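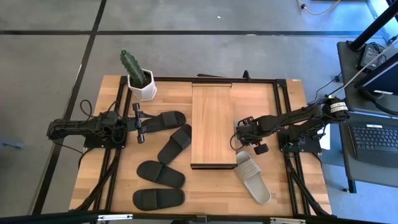
Slides before sorting, cactus in the back left for company

Re: One board down the middle, does it help with shoes?

flatfoot_61
Oct 13, 2022
I keep seeing the advice to put a divider down the center of whatever surface you sort on. Shoes go on one side, finished pairs go on the other. So there's my starting point up top: slides all over a light wood table, rectangular board running back to front. Most of the footwear is on the left side of it. I'm not convinced the board does anything except take up table. Has anyone stuck with this for longer than a weekend?

mudroom_pat
I have, since May. The point is you can't slide a finished pair back into the mess by accident. Works fine for us, and we have eight people coming through one door in the summer.

Vurkden
Eight people is a different problem. For a handful of slides I would skip the board, skip the table, and match them on the floor. You have a perfectly good tile floor right there.

flatfoot_61
That's pretty much where I was leaning. My other gripe is that most of them are black. With sneakers you can grab by color. With black slides you pick one up, turn it over, look for the size, put it down, pick up the next one.

mudroom_pat
So turn them all the same way first. You've got them lying sideways and two on a diagonal. Point every toe at the back of the table and you can see left from right without touching them again.

Ertürk
Does that really save anything? You still touch every shoe once to turn it. Might as well touch it once and pair it. I've read 4,000 posts like this and it's always an extra step sold as a shortcut.

mudroom_pat
If they're all different sizes, sure. Mine are kids' sizes that look nearly the same. Turning them first is how I catch the mix-ups.

Nevzat Altıntaş
I'd ask a different question. Why is there a plant on the sorting table? One strap catches that pot and you're picking dirt out of your slides. The hexagon pot looks nice, but move it.

flatfoot_61
It's in the back corner, it's fine. It's a cactus, it doesn't ask for much.

Vurkden
Until you reach past it in short sleeves.

zastell_home
I'm with Pat on dividers but not on that one. A flat board lying on a table won't stop anything. You want a raised lip, or use two trays. I used two boot trays in my old place in Flatmont and never went back.

Ertürk
Two trays I could believe. Wipe them off, stack them, done.

flatfoot_61
OK, I'll try trays against the board and time both. My bet is no difference. If I'm wrong I'll post it here, and Pat can gloat.

mudroom_pat
Use the same shoes both times or it doesn't count.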